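Tetholm Bench Safety Pack — for small two-arm cells
Reviewed March 2019
Score: 3 out of 5

Bought this with our own money, no freebie. Quick write-up, I'm between jobs and want it posted before I forget the details.

What you get. A ring binder of rules for people running small arms on a bench. Laminated cards to hang by the stop button. A pad of sign-off sheets. Floor tape, yellow. A login for the online bit, which I used once and won't again.

It's aimed at workshops and teaching labs with small arms. Not big factory cells — for those you want a proper assessor and the actual standards, and the binder does say so on its first page. Good. Some packs let you think a binder makes you legal. It doesn't.

First impressions. Binder is solid. Rings close properly, which the Pronavow one we had before never did. Text is plain, big enough to read standing up. Index is poor. Looked for "power loss" and it's filed under "morning checks" for some reason.

The cards are the best part. One per task: starting up, changing a gripper, clearing the table, leaving the cell at the end of the day. Short lines. No paragraphs to wade through with your hand near a joint. Wipes clean. I'd buy the cards on their own if Tetholm would sell them seperately, but they won't, I asked.

Shared space rules. Most of the binder is one arm, one person. Fine. Then you reach two arms sharing a table and it thins out to 2 pages. What's there is sound — decide which arm gives way, write it down, slow both in the overlap, test at low speed with nothing on the table first. But no worked layout, no drawing of an overlap zone. Anyone new to it will be guessing. The Isteron guide handles this much better, has a proper sketch and a table of who waits for whom. Isteron costs a lot more mind you.

Also nothing on what happens when one arm stops and the other doesn't. Big gap. We've written our own rule: one stops, both stop, someone walks over before either restarts. Stuck it inside the front cover.

Cables. Half a page. Says keep them clear of the joints and check for rubbing. Would have liked more. Loops at the base are where I look first every morning, and loose boards near the rail want a cover or at least a fixed home. Not a word on boards.

Things on the table. Strong section, credit where due. Every object has a reason to be there or it comes off. Packets and bits of clear plastic get special mention as they slide and crumple and a gripper can drag them anywhere. There's a rule about light bottles too. And a sensible line on first-aid kit: if it's your real kit it lives outside the reach of the arms, on a wall, where a person can grab it without thinking. If a case is on the table as a work item, label it as such and make sure everyone knows where the real one hangs. Simple, but I've seen it done wrong.

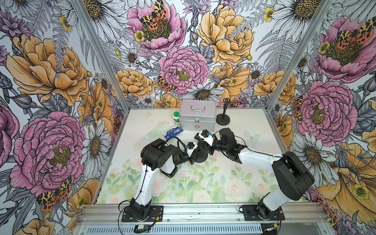 Two arms, one table, first-aid case at the back. The overlap in the middle is the bit the binder skimps on.

Sign-off sheets. 16 boxes each. Too many. By the second week people tick down the column without looking, I did it myself. Rafsan Khan on our bench cut it to the ones that matter and now they get read. Tetholm should do the same.

Tape. Stuck well on painted concrete, peeled on vinyl. Had some Shahbazi tape in the drawer, used that instead, no trouble.

Training. Pack says 45 minutes to take a new person through it. Fair, if they've used an arm before. Complete beginner, do it over two goes and let them press the stop themselves, more than once.

Updates. Promised every December by post. First one came, two loose sheets and a new card for gripper changes. No list of what had changed so I had to compare them side by side. Irritating.

Good: cards, table clearing section, plain wording
Bad: index, thin on two arms, tick-box pad, the website

Would I buy again? For a single arm, yes. For two arms sharing a bench, only if you're ready to write teh missing pages yourself, or borrow somebody's Isteron guide for a weekend.

Will update if the next edition fixes the overlap section.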